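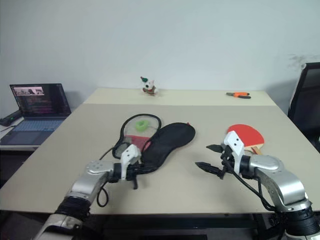
Fig. 1. Table against the wall, darker section nearest you.

Part 2: Setting up your Mollow lending shelf

Right, so by now you've got Mollow installed on the laptop and you've logged in at least once (if you haven't, go back to Part 1, it's only a page). In this part I'll take you through making your first catalogue, getting the label printer talking to it, and lending something out. I did ours in an afternoon, with a long break in the middle to look for scissors.

Before you start you'll want:
- the laptop, plugged in
- the Kekunex label printer and its cable
- a roll of labels, already opened
- a handful of things to lend, all different shapes if you can manage it

Making the catalogue

1. Open Mollow and click New Shelf. It'll ask for a name. Ours is called Kumarasinghe, after the road the hall is on, and you can change yours later under Settings.

2. Pick a numbering style. I'd go for the plain one. The fancy one puts letters in front for each kind of item, and it's lovely until you have a thing that is both Garden and Games and you stand there for ages wondering what to do with a bag of croquet hoops.

3. Type in a start number. Mollow offers you 1, but if you're carrying on from an old paper book, use the next number in the book. Ours began at 258.

Note: you can't change the start number once there's an item on the shelf. I tried! You have to delete the whole shelf and begin again.

4. Tick "Ask for a photo". It slows you down a bit at first, but I wouldn't be without it. Half the descriptions people type are things like "black one" or "the good one", and a quick picture sorts that out.

5. Click Save, then close the window and open it again. If your shelf is in the list on the left, you're fine to carry on.

Adding your first items

6. Click Add Item. Give it a name that somebody would search for. "Racket, badminton" works better than "badminton racket" when the list gets long, and I do wish I'd started that way.

7. Put something in the Condition box even if it's only "fine". When a thing comes back scuffed you'll want to know whether it went out scuffed.

8. Take your photo against something plain, an old sheet or a big piece of card will do. Turn the flash off for anything shiny. Dark things are fussier, so go near a window if you can, and tap on the item so the focus settles there.

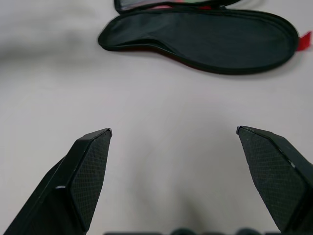
Connecting the label printer

9. Switch the Kekunex on first and wait for the steady green light, then plug the cable into the laptop. If you do it the other way round Mollow sees it as an ordinary printer and tries to send a full page to it, and you get a very long, very thin mess.

10. In Mollow go to Settings, then Labels, then Find Printer. Give it a minute. It looks as if it's hung but it's only thinking.

11. Choose label size 5 from the drop-down. The sizes aren't in order (I've no idea why), so scroll all the way down.

12. Print a test label and scan it with your phone. You should land on the test page with the little blue tick.

Caution: the cutter at the front is sharp and it moves whenever the lid is shut. Keep fingers out, and switch off before you clear a jam.

Sticking the labels on

13. Wipe the spot, let it dry, press the label down from the middle outwards. On hard plastic and metal they stay put for ages. Fabric is another matter. Cases and bags flex, the corners lift and before long you've got a label stuck to somebody's jumper.
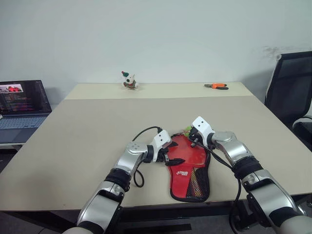 For anything soft I now use the tie-on tags from Vitden, which come on a loop of thin cord. Write the number on the back in pen as well as printing it. If there's a zip, tie it through the hole in the zip pull and knot it twice.

14. Don't label over a maker's name or a serial number. Ákos Kovács did that on a borrowed projector and we were picking at it with a fingernail all evening.

Lending something out

15. Scan the label, choose a borrower, click Out. Mollow sets the return date for you and you can drag it along if they need longer.

16. When it comes back, scan it and click In. If Mollow shows error 2960 the item was never booked out in the first place, so click Ignore and put it back on the shelf.

Last checked 20/11/2020, against the version with the blue menu bar. If yours is grey, run the update from Part 1 before you do any of this.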